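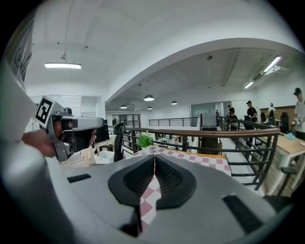 A strip of pink-and-white check between the fingertips.

The last ferry out of Sirnport leaves before the bakery shuts, and that tells you most of what you need to know about the place. Day trippers get a walk, a coffee, a look at the harbor wall. Then gone. The bread they came for is still in the oven.

I missed the boat on purpose. Wanted the rye.

Goel has been on the corner of the fish steps for longer than the street has had a name. Narrow door, no sign to speak of, a bell that sticks. One long room with the oven at the back and the counter in front of it, so the customers cook a little too. Danjuma Nwosu took over the lease in June, two summers ago, and changed almost nothing. New flour bins. A chair by the window for people who have to wait, and everybody has to wait.

"They told me to open earlier," he says, scraping the bench down. "The bread is ready when it's ready. I can't talk it into hurrying."

The rye is an island thing. Dark, flat on the bottom, sour enough to make you blink. It used to be baked over in Trollness, in the shared ovens up behind the chapel, and rowed across in sacks. The ovens went cold when the road came. Families moved, recipes moved with them, and for a while the only people making it were grandmothers who wouldn't write anything down.

Nwosu got his from one of them. Took him 7 tries before she'd eat a slice of it. She said the crust was for tourists. He went home and started again.

Starter first. It lives in a crock under the stairs and gets fed at night. Then the grain, coarse, from the mill at Grarow, the only one left on this side that still sells it by the sack. Then salt, water, a long rest. No sugar, no seeds, no caraway, dont ask. Four loaves to a shelf, and the door stays shut until he says so.
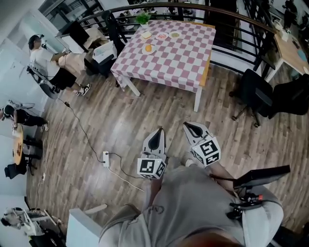 Gray shirt, both forearms out, wood-grain floor below.

What do you eat with it? Depends who you ask and how long you've got. Butter, thick. Smoked mackerel from the stall by the slipway. At the pub they fry it in bacon fat the next day and serve it with an egg, which I had twice. The woman running the stall says cheese ruins it. The man next to her sells cheese.

Trade is up, Nwosu says, mostly from people staying over. The guest book at the harbor rooms had 159 names in it when I signed, and plenty of them had written something about bread. One just said "worth the stairs."

He isn't planning a second shop. Somebody from the mainland asked and got a loaf and a polite goodbye. There's talk of relighting an oven at Trollness, if the chimney can be made safe and the money can be found, and he'd go over for that. He's been to look at it. Lots of nettles, good brick.

My loaf came out after dark. Too hot to cut, so I carried it back along the wall under my coat and cut it anyway. Gummy in the middle, my own fault. By morning it was perfect and half of it was allready gone.

Getting there: ferry from the main pier, foot passengers only. Goel opens in the afternoon and closes when the shelves are empty. Bring cash and a bag.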